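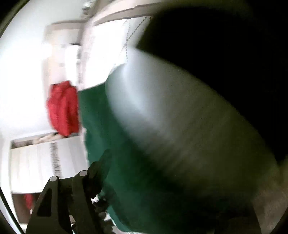 Imke Reinholz objected that the soft goods should not go back into the white cabinet until somebody had agreed on a folding method, as the blankets had been put away three different ways since the start of the month. Orlando Llanos replied that the method mattered less than the order of stacking. The point was taken under item 2.

Bradlow shared lounge, storage and furnishings
Minutes of the meeting held 28 September 2018
Present: Reet Pärn (chair), Orlando Llanos, Imke Reinholz, Atieno Kombo (minutes)
Apologies: Skarphéðinn Kragh

1. Minutes of the previous meeting
Accepted with one correction. Under "Shelving," for "upper shelf" read "lower shelf."

2. Folding and stacking of soft goods
Discussed at length. Cushions, throws and blankets are at present cleared from the seating at close of day and stacked by whoever is in the room. I. Reinholz proposed folding each blanket in half lengthwise, then in thirds, with the folded edge toward the cabinet door. O. Llanos asked that large pale cushions be stored upright, and that nothing red be laid on them while damp from the wash. R. Pärn noted that the dark green fabric sheds lint onto light covers and asked for it to be kept on a separate shelf.
Agreed: blankets folded as proposed. Green fabric on the lower shelf. Large cushions upright at the back, small items in front.
Action: I. Reinholz to write the folding steps on one sheet and fix it inside the cabinet door.

3. Laundering
The Remavwood wash service has changed its collection day. Covers with zippers are to be closed and turned inside out before they are bagged. A. Kombo reported that two covers came back from the last wash with the zipper pull missing. The service has been told.
Washing of the filled cushions was deferred. The care labels conflict, and S. Kragh has the purchase papers.
Action: S. Kragh to forward the papers before the next meeting.

4. Replacement covers
Two quotes received. Stöcker: 2000 for the full set, fabric included, fitting not included. Cluva: 3000, fabric and fitting included. O. Llanos considered the Cluva weave too loose for seating in daily use. R. Pärn asked whether Stöcker could supply the same weight in a gray that does not show lint. No decision.
Action: O. Llanos to request a fabric sample from each firm, with rub test results.

5. Inventory
The list shows 29 textile items, counting inner pads and covers separately. I. Reinholz asked that a pad and its cover be entered on one line. Agreed.
Action: A. Kombo to revise the list.

6. Other business
The cabinet hinge on the left side binds when the lower shelf is overfilled. To be adjusted after the shelves have been re-stacked.
R. Pärn asked that cushions not be left on the floor overnight, as this blocks the cleaning of the carpet edge.

Next meeting: date to be set by R. Pärn on receipt of the samples.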